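Surura Bottling Funnel with Fine Strainer
Home > Iced Tea & Cold Brew > Filling and Straining

In stock - ships from our back room, usually the next morning

I make a silly amount of iced tea. From June until the leaves come down there's always a batch going in my fridge, and for years I poured it into bottles through a kitchen sieve balanced on a plastic funnel balanced on hope. Half the tea went in the bottle and the other half ran down the counter and into the silverware drawer (ask me how many times I've washed clean forks!). So when Daiane Teixeira at Dronorico sent me an early Surura to try, I had it out of the box and over a bottle before I'd even read the note.

It's a wide steel funnel with a lift-out strainer that clicks into a groove partway down, and that click is the whole reason I carry it. The strainer stays put when you pour fast. It stays put when you bump it. You can tip in the last of the pitcher, leaves and all, and the mess just sits up there in the mesh until you're ready to knock it into the compost.

There's a little ridge down the outside of the spout, too, that lets air out of the bottle while you pour. If you've ever had a funnel burp tea back at you, you know why I'm excited about a ridge.

What you get
Funnel, stainless steel
Fine strainer
Coarse strainer
Silicone collar for wide-mouth bottles and jars
Bristle brush for the mesh

Capacity to the rim: 900 ml
Care: top rack is fine, but I do the mesh by hand
Price: $72

Yes, I know, $72 is a lot for a funnel. I went back and forth on it. I've had mine for two summers now and the only thing I've replaced is the collar, which I dropped down the disposal. Collars are sold separately and Dronorico keeps them stocked.

Which strainer do I use?

Fine for black tea, green tea, hibiscus and anything that came out of a torn tea bag. Coarse for fruit, mint, big rolled oolongs and ginger slices. For Đào, the peach black tea we sell, I start with the coarse one to catch the dried peach and then run it through again with the fine. It takes an extra minute and the tea tastes a lot cleaner on day two.

Don't press the leaves with a spoon. I always want to, and it always makes the tea bitter.

Does it fit my bottles?

If it's a regular screw-cap drink bottle, the spout goes right in. Mason jars and milk bottles need the collar. The one thing it won't fit is the Plaston travel flask we used to carry - the neck is just too skinny - and Kamol Hemmin wrote in to say the same about his soy sauce bottles, so there you go.

Customer notes

"Bought it for tea, now I use it for chicken stock and my kids' lemonade. Get the extra collar." - Sarita Ahuja

"Nine bottles filled for a cookout and I only wiped the counter once. The brush could be longer." - Haruto Nishimura

I passed the brush comment along, by the way. I agree with it.

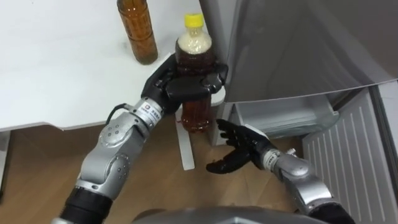
Storing the tea is the other thing I get emails about, so a quick word on bottles before you check out. Fill them, cap them, get them in the fridge, and drink them up in a couple of days. I like clear plastic with a good loud cap, like the bright yellow one on this bottle, and mostly for the clear part: you can see the deep brown down low and the pale layer sitting up under the cap without opening anything. When I see a pale layer in one of mine, I check whether it's foam or bits. Foam I leave alone. Bits go back through the fine strainer.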